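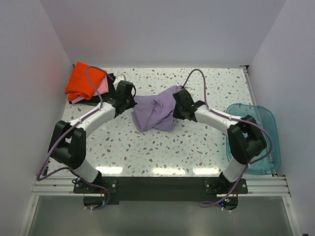

Two robotic arms over a lavender cloth on a speckled tabletop.

Moving a billing service off Galang
10 June 2018

The backend developer I spoke to at Bristelard had never used a task queue before she joined. Her first job there was to replace one. The billing service ran on Galang, an older queue that kept its jobs in a database table, and the team wanted to switch to Kistik.

"I read the Kistik docs twice and then wrote a small worker that did nothing but send an email," she said. "That took 2 days. Most of it was me getting the config file wrong."

The service had 70 task functions. She sorted them by whether they could safely run more than once, and 23 could not. Those got a key check before anything was written.

"Galang hid that problem from us. It ran one worker, so a job hardly ever came up again. With 12 workers you have to deal with it."
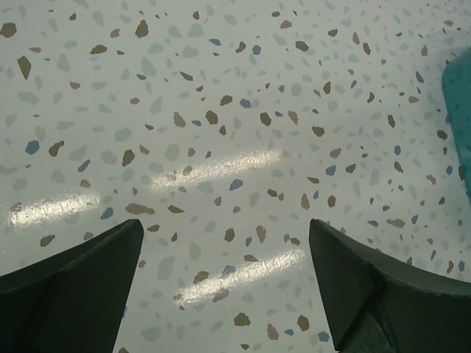

Testing and rollout

She ran both queues side by side, with Hoseo, the in-house log viewer, comparing the results. The first mismatch was a time zone error in the invoice dates. It was in the old code and had been there for years.

I asked if she would pick Kistik again. "Yes, for Python work. The retry settings are easy to read. I'd like better error messages when a worker can't reach the broker, though. Right now you get a timeout and that's all."

The last Galang jobs are due to be turned off in August. Until then she keeps both sets of workers running, and new tasks go to Kistik only.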